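Lab Automation Workshop
Unit 4: Comparing Grippers for Plate Handling
Handout, revised 30 Apr 2025
Instructor: Maximiliano Prieto

What this unit covers

In Unit 3 you taught the arm its positions and ran it without a load. In this unit you choose a gripper. We compare two, the Brondel parallel gripper and the Alanby compliant gripper, on one job: picking a plate from one stand and setting it down on the other. All runs are done in the simulator first. Room 12 has the real cell, and you may book it after your simulation report is signed.

Read the section on tolerances before you start. Most of the questions I got last August were answered there.

Terms

Approach height. The height at which the arm stops moving sideways and starts moving straight down.

Grip width. The distance between the fingers when closed on the plate. Set it in the gripper file, not in the motion script.

Offset. The distance between where the plate is and where the arm believes it is. We add offset on purpose in Part B.

Drop. Any run in which the plate leaves the fingers before the release command. A plate that lands correctly after an early release still counts as a drop.

The two grippers

The Brondel has stiff fingers and closes at a fixed speed. It holds a plate very flat, and it is easy to model. Its weak point is sideways error. If one finger touches first, it pushes the plate along the stand before the other finger arrives.

The Alanby has some give in the fingers. It puts up with more offset, but the plate can tilt a little on the way up. The tilt matters when you set the plate down on a platform with a raised rim – one edge lands early and the plate may end up sitting crooked.

Both use the same wrist flange, so the arm program does not change. You will need to change the tool length. Forgetting this is the most common mistake in the unit.

Part A: Baseline runs

Load the scene file and check that both stands are in their default places. Run the transfer with the Brondel using seed 61, then seed 424. Change to the Alanby, update the tool length, and repeat both seeds. Write down the final plate position and angle from the log for each run. Do not judge the result by eye from the viewer.

Part B: Runs with offset

Use seed 602 for every run in this part. Start at zero offset and raise it by one millimeter at a time until you get a drop or a failed pick. Do this for each gripper, first along the finger direction and then across it. The two directions give different limits, and your report should show both.

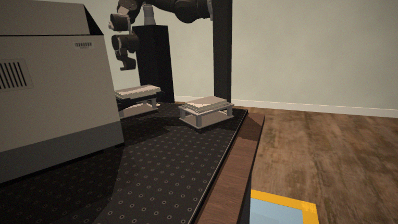 Keep the approach height the same for both grippers, measured at the fingertips. If you measure it at the flange, the longer tool starts its descent lower down and the comparison is no longer fair. The Barroso controller reports flange height by default – switch it to tool height in the settings page before you log anything.

Collision checking stays on for all runs. If the arm stops with a collision warning, save the log, move the waypoint and start the run again from the home position. Do not resume from the middle.

What to hand in

One table per part, with the gripper, seed, offset and result for each run. Include failed runs. Add a paragraph saying which gripper you would use and at what offset you would stop trusting it. Attach both gripper files.

Upload everything to your group folder on Hovov. Groups that share a seed log must say so on the first page.

Reading for Unit 5: the chapter on camera calibration, up to the section on lens distortion.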